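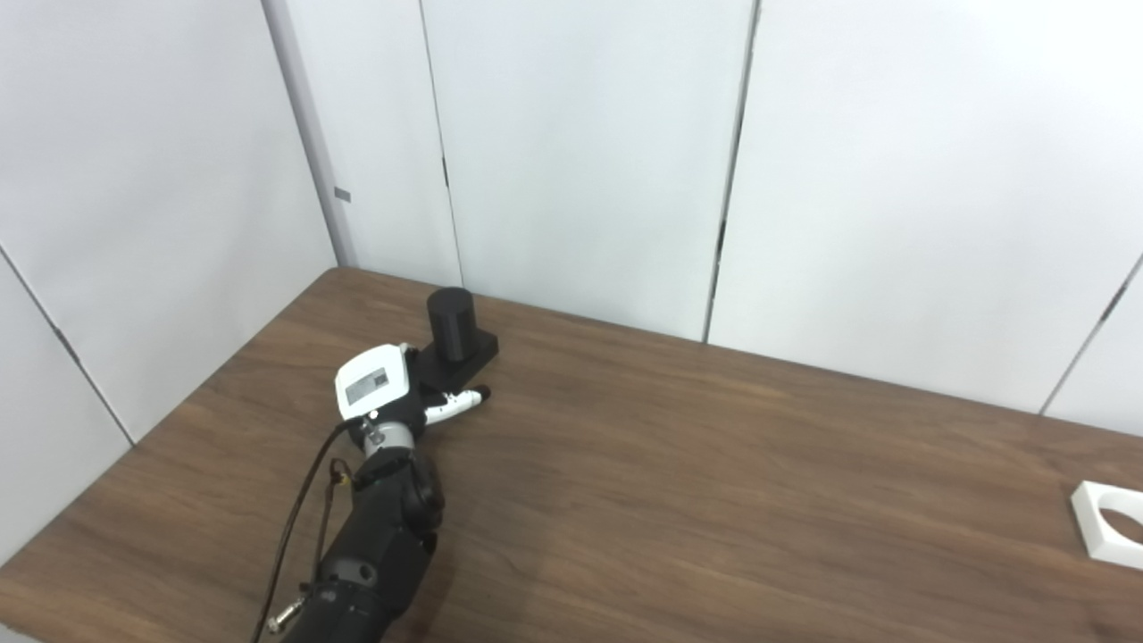
Figure 4. Brown wood-grain tabletop with a slight gloss, white wall panels behind.

4.2 What sellers mean by "brown"

The 1,658 table listings left after cleaning contain a great many brown tables and strikingly few uses of the word "brown." Sellers on Ploveo will write walnut, chestnut, honey, coffee, tobacco, toffee, cognac and (in one case we have kept pinned above the coding desk) "expensive caramel." The plain color term turns up mostly in two places: in very short listings, where the seller has clearly lost patience with the whole business, and in listings for tables that have already been relisted at least once. Brown is what a table becomes when it fails to sell.

We had expected some of this. Earlier work on color naming in resale, including our own pilot (Appiah and Sarpong), suggested that sellers reach for food and drink when they want a buyer to feel warmly about an object. What the pilot did not prepare us for was how little the chosen food has to do with the color. "Honey" was applied to tables that both coders placed in the darkest band of our reference strip. "Espresso" was applied to a table that was, to the eye of anyone who has ordered an espresso, yellow. Agreement between coders was good on lightness and poor on hue, and we take this up again in 4.4, where it gets worse.

Grain is handled differently. Where color words wander, grain words are few and used with some care. Sellers write "streaky," "stripy," "busy," "nice grain" and "lots of grain," and for the most part they write them about tables that have it. A top with long streaks of darker and lighter brown, of the kind in Figure 4, would on our scheme count as high contrast, and a high-contrast top was far more likely than a plain one to get any surface comment at all. Plain tops were left to speak for themselves, and were usually described by how many people could sit at them at Thanksgiving.

The hard cases were the material terms. "Wood," "wooden," "real wood," "solid wood," "wood effect" and "wood style" all occur, and the distance between the first and the last is a matter on which sellers and buyers hold differing views, sometimes at length, in the comments. We coded the words as given and made no attempt to judge from photographs what a table was made of. Lamisi Zakaria, who coded the first batch, tried this for an afternoon and withdrew from the exercise with dignity. A printed grain photographed under a ceiling light and a real one photographed under the same light are hard to tell apart at listing size, and the sellers who knew the difference had not always been moved to share it.

We also recorded "shine words." These proved to be a pricing device. "Glossy" and "polished" went with higher asking prices; "shiny" went with lower ones. A seller who writes that a table has "a soft sheen" wants more money than a seller who writes that it is "shiny in the middle," though the two sentences may well report the same lamp.

Buyers' messages, where sellers agreed to pass them on, show much less interest in any of this. Of the 292 exchanges in the subsample, most open with the question of whether the table is still available, and a good share end there too. When buyers do ask about color they ask in comparisons: is it as dark as the photo, would it go with a gray floor, is it "orange brown or brown brown." This last distinction came up often enough that Etornam Tsikata proposed adding it to the scheme. It now has a code of its own (BB), and it has turned out to be one of our more reliable ones.
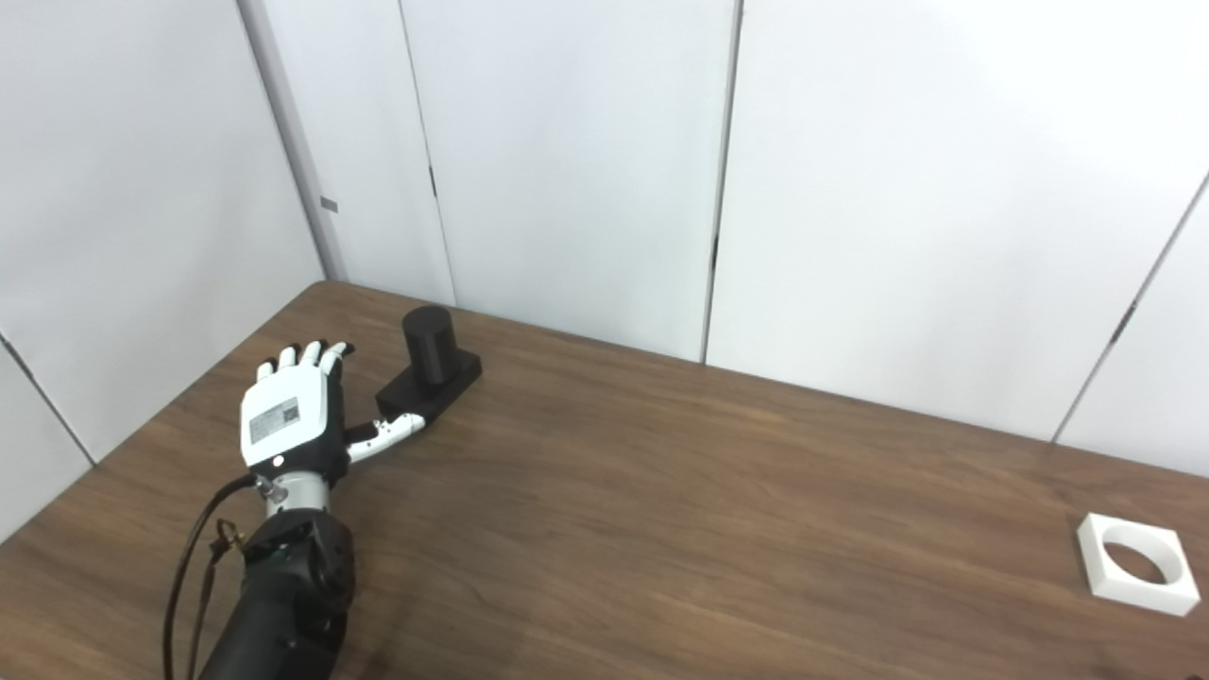 4.3 The reduplicated brown

"Brown brown" deserves a section to itself, partly on linguistic grounds and partly through the persistence of the second author. The construction is familiar from "salad salad" and "like like," where doubling picks out the most typical member of a category. A buyer who asks whether a table is brown brown wants to be told that it is not red, not orange, and not one of the grayish finishes that sellers call driftwood. The buyer is, in effect, asking for a prototype, and doing it in fewer characters than we needed to describe it in our grant application.

What interests us is who uses it. Buyers do; sellers almost never do, even when replying to a buyer who just has. The typical reply moves straight back to the pantry:

(12) Buyer: is it brown brown
Seller: More of a toasted pecan

(13) Buyer: hi is this brown brown or more red
Seller: Rich mahogany tone. Pickup only.

Example (13) is evasive on any reading. "Tone" does a great deal of work in the corpus as a whole, since a mahogany tone commits nobody to mahogany and, as far as we can establish, commits nobody to a tone. Carla Obeidat has suggested that sellers hear the doubled form as a demotion, a request to admit that the table is ordinary. This fits with the relisting pattern in 4.2. It also fits with the 40 follow-up interviews, in which several sellers, shown their own listings, defended "cognac" with real heat and then referred to the thing throughout the rest of the conversation as "the brown table."

The same interviews give some support to a simpler account. Many sellers said they had copied the color word from the store where they bought the table. Akolgo and Drurar, the two retailers named most often, both use finish names in place of colors, and a finish name once learned seems to outlive the receipt, the warranty and in two instances the marriage. On this account nobody chose "toasted pecan." It was inherited.
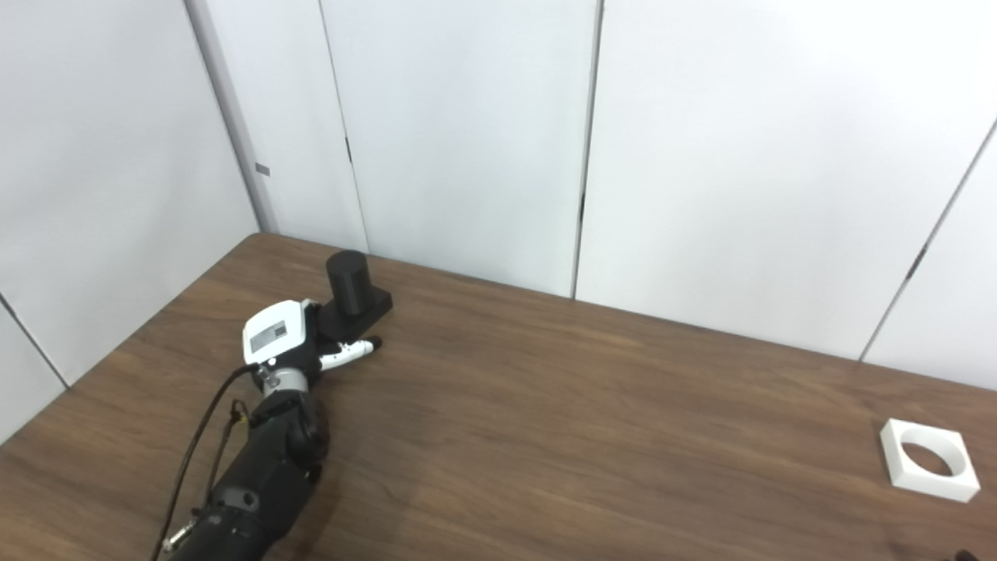

Figure 5. Brown wooden tabletop, with a white square frame near the right edge.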